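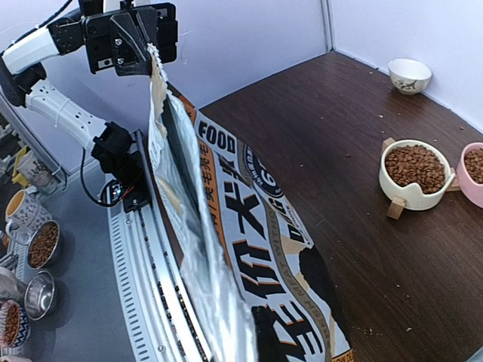

Foil-lined kibble bag, small bowl, and the crumbs I always end up with.

I buy our pet food in the big foil-lined bags because it's cheaper that way, and for years I was terrible at it. I'd rip the top open, pour straight from the bag, miss the bowl, and then leave the whole thing gaping until the last third smelled like old crackers (my own fault, every time!). So here's how I do it now. It's not fancy, but the food stays crunchy and I sweep a lot less.

What you'll need: a scoop, a couple of wide clips, a hand brush, and a bin with a lid if you have the room for one. Mine is a Lamanum with a screw top that I got secondhand, and any bin with a decent seal will do the job.

Step 1. Settle the food first.
Before you open anything, stand the bag upright and give it a few good thumps on the floor. You want the kibble down at the bottom and some slack up top to work with. Skip this and you'll have pellets under the fridge until February.

Step 2. Open it flat.
Cut straight across, just under the seal, with real scissors. I know, I know, tearing is faster. But the outer layer and the foil don't rip along the same line, and once you have a ragged edge it's a pain to roll down neatly. If yours is already torn, trim off the worst of it and carry on.

Step 3. Scoop, don't pour.
A big bag is heavy and floppy and the foil slides around, so the kibble comes out all at once or not at all. I keep a scoop in a drawer close by and use that, even when the bag is nearly finished. Put the bowl right up beside the opening so nothing has far to travel. Weigh one scoopful on the kitchen scale the first time, too, and write the number on a piece of tape on the handle. I'd been overfeeding for ages and had no idea.

Step 4. Press, roll, clip.
Flatten the top with your forearm and push the air up and out, then roll the edge down tight, foil and all, till you're close to the food. Clip both ends of the roll. One clip in the middle leaves two little chimneys at the corners, and that's where the smell gets out (and the ants get in, ask me how I know). 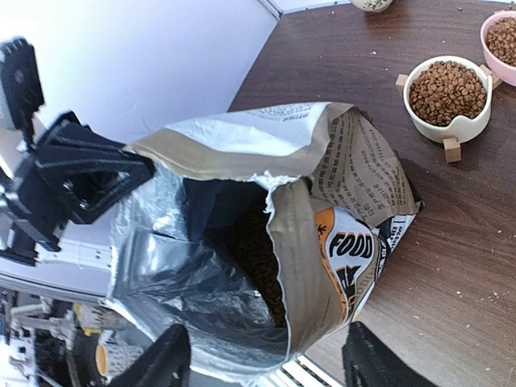

Xiaoqing Liao wrote in to say she never tips the food out into a bin at all: the bag is already lined, so she lowers the whole thing in, rolls the top down and puts the lid on over it. She says her old bin went greasy inside and made every new batch smell stale, and that she likes having the feeding chart and the date right there when she needs them.

I tried it her way and I'm sold! It does take a taller bin, so measure your bag standing up before you go shopping. If you still want to pour the food in loose, wash the bin with dish soap between bags and let it dry completely, overnight at least, and cut the date panel off the bag and tape it to the lid.

Step 5. Get the crumbs.
Brush the table right after feeding, and start in the corners against the wall where the little bits roll. Then go over it with a damp cloth, because kibble dust is oily and a dry brush just moves it around. Wash the bowl while you're at it, and put the scoop in with it every few days.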